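The Slipware at Odgate

Wed 17 January

The museum at Odgate closes at four in winter, a fact it keeps off its website and reveals on a small card taped inside the door. I got there at ten past three, paid, and was told by the desk that most people need 20 minutes. I took this as a challenge.

I'd come for the Teltcombe slipware. If you haven't met it, slipware is what happens when a potter takes a brown dish, pours cream-colored liquid clay over it, and then gets ideas. The Teltcombe potters had a lot of ideas. There's a lion on one charger that has clearly been described to the artist by letter. There's a mermaid with the forearms of a blacksmith. I love all of it without reservation, and I've been boring people about it since 2000, when I bought a cracked jug at a yard sale and looked up the mark on the bottom.

The good stuff is upstairs in case 11, lit as if someone were about to question it. My favorite is a honey-glazed dish with a combed border, where the potter dragged the slip into feathers and then, at one spot near the rim, sneezed. You can see the jolt. It went into the kiln anyway.
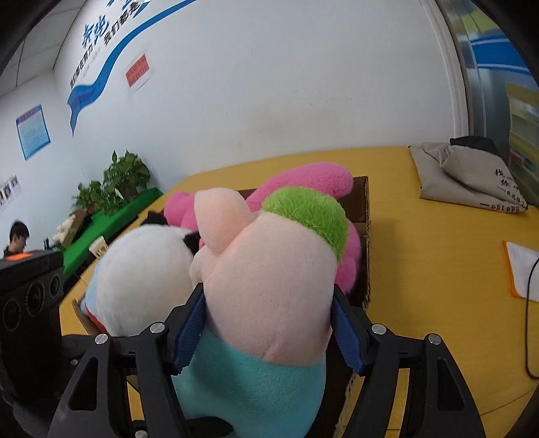 Vi wrote in after my last post to say that it isn't a sneeze at all, the comb simply lost a tooth, and you can follow the gap all the way along the border if you bother to bend down. I did bother. My knees would like it noted that there is a gap. I'm keeping the sneeze.

What I can't forgive is the label. It gives the dish 32 words, most of them spent on the donor's house. Glaze gets "lead." The potter gets "unknown," fair enough, but somebody could have mentioned that the same crooked lion turns up on a tile two shelves down. 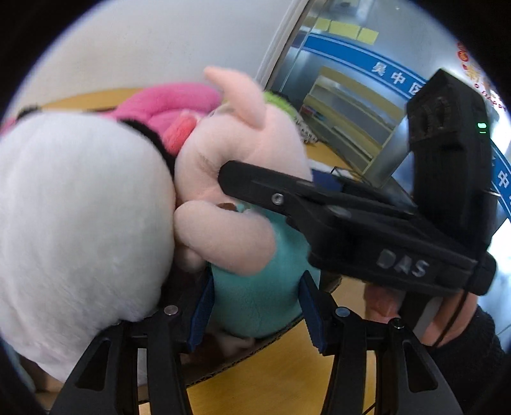 The tile, by the way, is labeled as a dog. I raised this at the desk on my way out and was handed a comment form and a very short pencil.

In March the whole case goes off to Judance for cleaning, so if you want to see the lion with the dirt still in his mane, go soon and go before three. The gift shop sells him on a dish towel. He's been straightened up for it, and he looks awful.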